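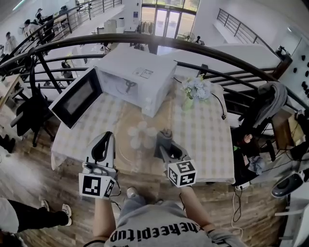
Gripper trials: two weeks in

November 13, 2018

The comparison of the two hand-held grippers has reached its halfway point. Both the Flustano and the Rokdale are now being used on the same set of household jobs, and the first group of recordings has been passed to Jia, our scoring tool, for checking.

Kitchen jobs have given us the most trouble so far. A microwave turntable is wide, flat and slippery, and the fingers have to get under the rim before they can close. The Flustano manages this more often, as its fingertips are thinner. The Rokdale holds better once it has a grip, but it needs a raised edge to start from. Seating the plate on the roller ring is slow with either one, and we have added 4 extra runs per operator for that step.

Tracking has been steadier than it was in March. The marker cubes need to face the head camera for most of the movement – operators who turn their wrists inwards lose the track and have to repeat the run. Please also wipe the lens on each gripper before starting. Smears were behind most of the rejected clips last week.

The target is 500 accepted runs for each gripper. After that, the better finger design goes on to the Stisska arm for the second stage. Mounting plates have been ordered and the controller settings from the earlier test will be kept.

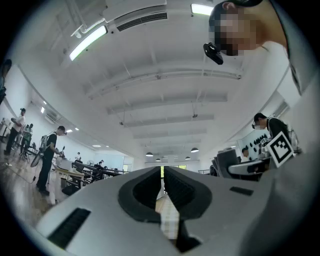

Will the same fingers fit both the hand-held grippers and the arm?

The finger mounts are the same on all of them, so a set can be moved across with four screws. The opening width then has to be measured again and saved in the controller before the first run.

Operators who want to swap slots should change the shared sheet by noon the day before.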